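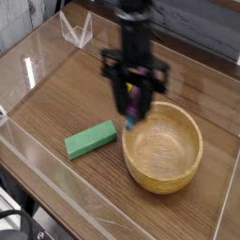

Trorkent Open Day

The Trorkent Open Day is a yearly public visit to the workshops of Trorkent, a maker of small robot arms in the town of Tisby. It takes place on a Wednesday in May, from ten in the morning until the coffee runs out, officially four o'clock. It is known for its tabletop demonstration, in which a robot arm handles small objects behind clear panels while visitors offer it advice.

Origins

The event began as a recruiting evening. Trorkent had moved into a former carpet warehouse and wished to hire technicians, and its founder, Alaric Rosenthal, invited the public to look in. The first evening drew 25 visitors, most of whom wanted to know what had become of the carpets. One of them, Otis Okafor, was hired and has run the demonstration ever since.

The program moved to daylight hours the following year and acquired a printed leaflet, a cloakroom and a queue. Attendance has grown to 300, the limit set by the parking lot. The company has described the day as a dialogue with the community. Local newspapers have generally described it as free.

Program

Visitors enter through the loading dock and are led past the assembly benches, the test room and a long corridor of framed patents. The tour lasts half an hour. Guides are drawn from the engineering staff by lot, and the quality of the commentary varies accordingly. A talk on motor bearings, given in the canteen at eleven, has a small and loyal following.

Ruiz-Ortega, which supplies Trorkent with cable, keeps a stand near the exit and gives away short pieces of it. Children are allowed to press an emergency stop button that is connected to a lamp. An earlier arrangement, in which it was connected to the building, was dropped after one season.

The tabletop demonstration

The main attraction is a black arm named Madimov, after a character in an unfinished novel by Rosenthal. It works over a wooden tabletop fitted with transparent acrylic panels, and its gripper has two fingers. The tasks are household ones of the plainest kind: something is picked up, something is put down, and the crowd holds its breath for an amount of time it would never spend watching a person do the same.

The props are chosen from kitchens and toy boxes. They have included a round wooden bowl, a green block and a lemon. Okafor's printed notes for the demonstration say that a bowl is useful because everyone present understands what a bowl is for, and that the argument about whether a task has been completed is therefore kept short. Lemons are held to be a fair test of grip, being neither quite round nor quite anything else.

Each session is recorded, and the recordings are used by the software group. Okafor explains this at the start, along with the request not to lean on the table. Between tasks he takes questions. The most common is whether the machine could do the dishes. The standard reply, that dishes are a separate research area, has been printed on a mug sold in the lobby.
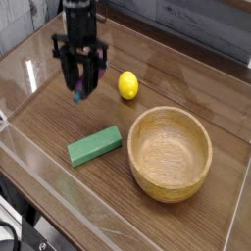

Latrice Dvorak wrote in the visitors' book that she had taken the day off work to watch a machine think about groceries and would do so again, but that somebody should put out more chairs. The remark is quoted in the company's annual report, without the part about the chairs.

Reception

Opinion in Tisby is mixed. Supporters point to the school groups, which are given the first slot of the morning and ask the better questions. Critics have complained about the pace. The town's business newsletter once devoted 2000 words to the open day, of which the longest passage concerned a pause. A correction in the next issue noted that the arm had been waiting for Okafor to finish his sandwich.

Rosenthal has resisted calls for music, colored lights and a second arm dressed as a waiter. In a speech at the close of one open day he said that people ought to see the work at the speed at which it is done. Much of the audience had by then gone to look for their cars.

Costs

Admission is free. The company spends $4000 on the event each year, a sum that covers the leaflets, the insurance and the coffee. The chairs are borrowed from the Tisby library and must be back by five.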